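Review: Brallaron bin-picking package, after one winter
Posted 2023-04-20

Two stars out of five, and the second star is for the installer, who was patient with us.

Some background. We sort and repack returned hand tools and cleaning tools at our Vakby site, mixed stuff, whatever the stores send back. Before December that meant people at benches with bins. The pitch from Mnguni, who sell the Brallaron package in our area, was that the arm would take over the reaching and lifting and the rest of us would move up to "supervision." I work the shift that was supposed to be supervised less and paid the same, so I had an interest in how it came out.

Setup took 16 working days. The quote said two. In fairness, part of the delay was ours (the floor plan we sent was old), but most of it was teaching the software what a handle is. The manual is long and has a good index and a terrible chapter on lighting. Shiny metal gives it trouble. Anything with a strong curve gives it trouble. Mnguni's answer both times was more training data, meaning one of us stands there and feeds it items.

On speed: the brochure says 800 picks a shift. We have reached that once, on a day when everything in the returns was the same model of screwdriver. With mixed returns it falls well short, and the shortfall lands on whoever is at the next bench, because the trucks still leave at the same hour.

What changed for people is harder to put a star on. My shoulder is better, I'll give it that. I don't lean into deep bins all day anymore. But the talking has gone. We used to face each other over the benches and now we face a screen and wait for a beep. The two newest hires have never learned to sort by feel, and when the system goes down they stand there. It goes down. Supervision is mostly clearing faults, and there is no extra grade for it on the pay scale, whatever was said in the meeting.

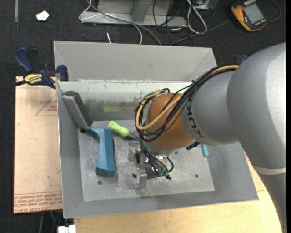
Bin design is my other complaint. The Brallaron software wants items well apart and away from the walls, and returned tools don't behave like that. Take a gray metal bin with a scrubbing tool in it, its head leaning on the left wall and the teal handle down across the bottom, plus a second tool with a lime-green handle. Any of us would have those out without looking. For the arm, the one against the wall is what the manual calls an "edge case," and I have come to hate that phrase. The clamp on the corner of the bin isn't in the brochure photos either, so allow for your own hardware when you budget.

The Morotton system we saw on a site visit handled the walls better, though it costs more and their sales people were vague about service. Mnguni do answer the phone. The contract says a technician within 24 hours and so far they have kept to it.

Would I tell another shop to buy it? If your returns are all one shape, maybe. If they're like ours, ask for a trial with your own worst box of stock — the real one, not the one the manager tidied — and ask in writing what happens to the bench jobs afterward. We got the first answer late and are still waiting on the second.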